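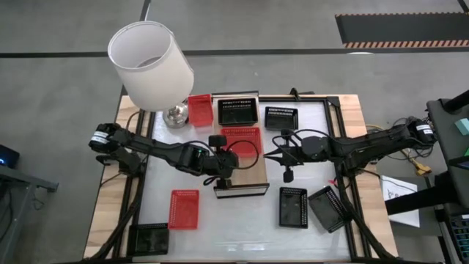 I'm Svetozár Havlíček, and I run Tarkulberg, a small shop that sets up pairs of robot arms for sorting and tote handling. Most companies put their founding story on this page. Mine is a fault log. Our bench is a plain wooden table with a white work surface on top, an arm on either side, and a bunch of red baskets and black trays that the arms pass around all day. Both grippers work toward the same spot over the raised board in the middle, so if one arm is wrong about where it is, the other one finds out fast.

That happened to us in June, on the Clurkavholm job. We had two arms trading baskets on a long unattended run, and on cycle 3383 the right arm didn't let go. The left arm had already been told the handoff was finished, so it pulled. The basket cracked along one wall, the right wrist twisted, and the two grippers ended up locked together with both motors still pushing (the noise was awful, like somebody dragging a filing cabinet). I was in the next room eating a sandwich. I hit the stop when I got there, but the arms should have stopped themselves long before that, and they didn't.

We spent nearly 92 hours on it. My first guess was the gripper, and I was pretty loud about that, and I was wrong. The gripper was fine! What we had was a cable that got pinched a little every time the elbow came up high. Once in a while the "I'm open" signal dropped out, and our own software, which I wrote, took a missing signal to mean yes. I still wince typing that.

The force limit should have caught it anyway. Somebody had raised it during setup to get past a sticky tray and never put it back. That somebody was also me.

So that's how we got to be the company we are now. A missing signal means stop, on everything we ship. Limits get changed on paper first, with two sets of initials, and they go back to normal when the arm powers down. Cables get bent through the whole reach of the arm before we tie anything off, and I check the loops at the wrist myself. Nistora, our handoff checker, started as a script I threw together that same week. It has 127 tests in it today and I add one whenever something scares me.

We went back and reran the Clurkavholm job for 953 cycles with me pulling the signal wire at random, which was kind of fun — the arms froze every time. Matsuda, our second bench, got the same wiring after that, and the customer got the whole report, including the sandwich.

If you're thinking of working with us, ask for the log. We send it to anybody who writes in, and the bad entries are left in. You're welcome to come by and pull a wire too, just call ahead so one of us can clear the bench.

Page last updated June 23, 2026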